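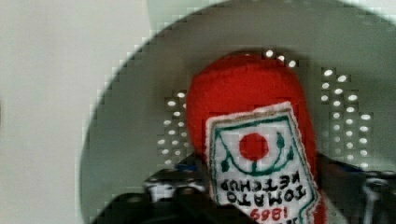
*Ketchup, upside down, on its way to greatness.*

I have spent 20 evenings teaching a robot arm to pick up a plush ketchup bottle, and my standards for what counts as a good evening have slipped.

The method is simple enough. I hold the controls, the arm copies me, and the whole thing gets recorded so that it can later have a go by itself. Milagros Lagman, who started before me and has the wrists to prove it, told me 2,000 goes would be plenty. I'm on 2,578.

The trouble is that it learns my habits along with the task. I dither before I grip, so now it dithers before it grips. I come in a bit too far to the left and then correct. Watching it do the same last night was like hearing my own voice on an answering machine.

Plush is forgiving, at least. You can squash it quite rudely and it springs back, which made me careless, and in June Damian swapped in a plastic cup without telling me. We don't discuss the cup.

Tomorrow I'm going to do five very slow ones, with no dithering, and see if Milagros can tell them from hers. She says she'll know.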